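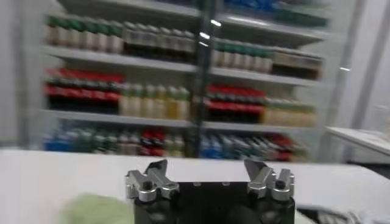
Hello! I'm Mahtab Pakzad, and I'm looking for 15 people to come and teach our gripper a thing or two in May. No robotics know-how needed. If you can work a telly remote you'll be fine.

**What we're testing:** does a robot learn better from a few people who've had lots of practice, or from lots of people who've had hardly any? Our pilot at Gilstead had 9 teachers and 116 recorded goes, and the beginners' data did better than I'd bet on (I lost a cake over it). Now I want to see if that holds with fresh faces.

**What you'd do:** steer the arm by hand for an afternoon at our Ledolcombe lab, picking things up and putting them down again, with plenty of tea breaks. Fumbles stay in the data, so please don't fret about them!

**Who can join:** anyone over 18 who hasn't steered a robot arm before. Left-handers, I'm short of you, so do shout.

We pay a flat fee plus your bus fare, and you can stop whenever you like.

Drop a note to me or Parsa at the Wurell project desk by 5 on Friday, and say which afternoons suit you.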